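Screen Adaptation, Unit 5
Serial form: moving a novel into episodes
Handout, revised April 3, 2019
Instructor: Suha Zein

Read before the session. Bring the scene list you made for Unit 4.

1. Scope

This unit deals with one kind of adaptation, the limited series drawn from a single novel. Open-ended series are covered in Unit 6. Features were covered in March and are mentioned only for comparison.

The working text is the novel Zuvedport, 421 pages in the course edition, and the three-part television version written by Attila Barta. Page references are to the course edition. Part references are to the broadcast version, which differs slightly from the shooting script in Part 2.

2. Terms

Source: the published novel, including front matter and any maps or letters printed with it.

Spine: the chain of events that has to survive for the adaptation to be recognizable. For Zuvedport the spine is the harbor closure, the inquest, the second drowning and the departure of the Semaan family.

Break: the point where an episode stops. A hard break cuts off an action before its result is known. A soft break ends after the result, on a change of situation.

Carrier: an object, place or minor character used to hold information that the novel gives through narration.

Compression: two or more source events played as one.

Transfer: a source event kept whole but given to a different character.

Students often mark transfers as compressions. Check whether the number of events has changed. If it hasn't, it is a transfer.

3. Where the breaks fall

A novel of this length has its own divisions, and they rarely match the episode count. Zuvedport has four books of unequal size. Barta has three parts of equal running time. The first task in reading the adaptation is to lay one set of divisions over the other.

Part 1 covers Book One and the opening of Book Two. It ends as the coroner asks for the harbor log. This is a hard break. In the novel the request and the answer are in the same paragraph.

Part 2 covers the rest of Book Two and all of Book Three, 200 pages in total. It is the most heavily compressed of the three. The two dinners at Pavness become one dinner, and the letters from the aunt are dropped. It ends with the second drowning already known to every character on screen. This is a soft break.

Part 3 covers Book Four alone. It is the only part that adds material. The ferry conversation has no source, although some of its lines come from the aunt's letters.

Note the effect on pace. A reader who knows the book will feel Part 2 as fast and Part 3 as slow. A viewer who does not know it usually reports the opposite, since Part 2 introduces more unfamiliar names. Both reports are useful. Do not treat either as the correct one.

4. Narration and its replacements

The novel is told by Nadir Semaan as an old man. He knows the ending and says so on page 3. The series gives up the older narrator entirely. There is no voice-over and no frame story. Everything he tells the reader must be placed elsewhere or lost.

Three methods are used.

a. Dialogue. The history of the harbor board is given to the clerk, who explains it to the visiting coroner. This is a plain solution and works because the coroner has a reason to ask.

b. Carriers. The father's coat is mentioned once in the novel. In the series it appears in all three parts. It is worn, then pawned, then seen on another man. The sequence replaces four pages of narration about money.

c. Omission. The narrator's doubts about his own memory are not replaced. Without the narrator there is nobody to hold them. Some reviewers considered this a serious loss. Barta's position, given in the introduction to the published scripts, is that a filmed event cannot easily be doubted while it is being watched.

Method (b) is the one most often overused in student scripts. A carrier needs at least two appearances before it can hold anything, and the first must have some ordinary purpose in the story. A coat handed over in close-up in its first scene reads as an announcement.

5. Costume as carrier

Clothing is the most common carrier in period and domestic drama. It changes hands, it ages, and actors can handle it without stopping the scene. When marking up a script, keep three columns: garment, wearer, state. The state column covers condition and also whether the item is worn, carried, folded or put away. A change in any column counts as an event.

In the Gelico miniseries, set for comparison in the second half of the session, the mother's clothes are put away in Part 1 and taken out again by the daughter in Part 4. The script gives the first action two lines. The second gets a full page. The imbalance is deliberate. The later scene can be long only because the earlier one was short and easy to miss.
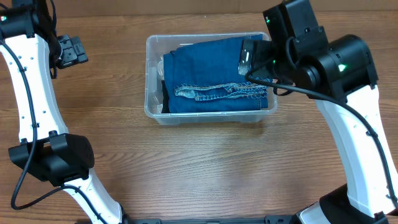
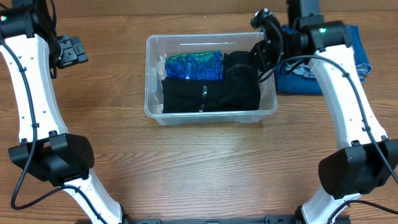
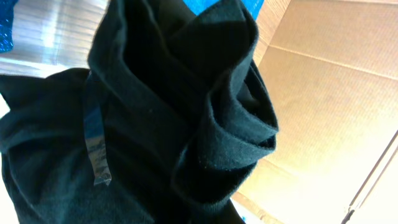 Garments in different states: folded jeans in a clear bin, folded black clothing in a bin with a blue-and-green piece, and a dark green garment, bunched.

A script should name the garment and its state, and leave the rest to the costume department unless the plot depends on it. "She folds the coat" is enough. Fabric, cut and color belong in the script only when another character will later recognize the item by them.

6. Adding and removing characters

The novel names more than thirty people. The series has fourteen speaking parts. Removal follows a rough order of priority:

First to go are characters who appear only in narration. The grandfather is an example. He has no scene in the present action.

Next are doubles, meaning characters who do the same job in different books. The two schoolteachers become one.

Last are characters whose function can be transferred. The aunt falls here. Her knowledge of the debt goes to the clerk, her temper goes to the mother, and her lines on leaving go to the ferry conversation.

The aunt is the hardest case and the best one for discussion. She is on the spine by most definitions, because her letter causes the family's departure. Barta moves the cause to the sale of the house at Pavness. Decide before class whether the spine has been kept or altered. Either answer can be defended, but you must say which definition of cause you are using.

Only one character is added, the ferry pilot. He has no name and appears once.

7. Running time and page count

Page count is a poor guide to screen time. A long description may become one shot. A single sentence of reported action ("they searched until morning") may need six minutes. For this reason the Unit 4 scene list should be weighted by action before any pages are assigned to episodes.

A workable procedure:

List source scenes in order.
Mark each as played, reported or habitual.
Assign a weight of one to three to each played scene.
Leave reported and habitual scenes unweighted until you decide whether to play them.
Total the weights and divide by the number of episodes.
Look for possible breaks near each division point.

The search in Book Three is reported in the novel and played in the series. This one choice accounts for most of the compression elsewhere in Part 2. If the search had stayed reported, both dinners could have been kept - though the part would then have had no exterior action after its first ten minutes.

8. Points on reception

Reviews written after Part 1 differ in kind from those written after the whole. Early reviews compare the series with the book scene by scene. Later ones tend to compare the parts with one another. When quoting a review in your paper, state how many parts the writer had seen. A complaint that the inquest is unresolved means little if it comes from someone who had seen only Part 1.

Fidelity is not a grading term in this course. "Faithful" and "unfaithful" may be used in your paper only with an object: faithful to the order of events, to the setting, to the narrator's judgment of his father.

9. Written work

Choose one chapter from Book Two that does not appear in the series. Write a memo to the script editor arguing for or against restoring it. State what would have to be cut from Part 2 to make room.

Attach a scene list for the revised part. The list does not count toward length.

The memo should be about 300 words. Memos that retell the chapter will be returned for rewriting.

10. Reading for Unit 6

Barta, introduction to the published scripts, second half.
Zuvedport, Book Four, reread with the ferry conversation in hand.
Handout on open-ended series, available from the course page after this session.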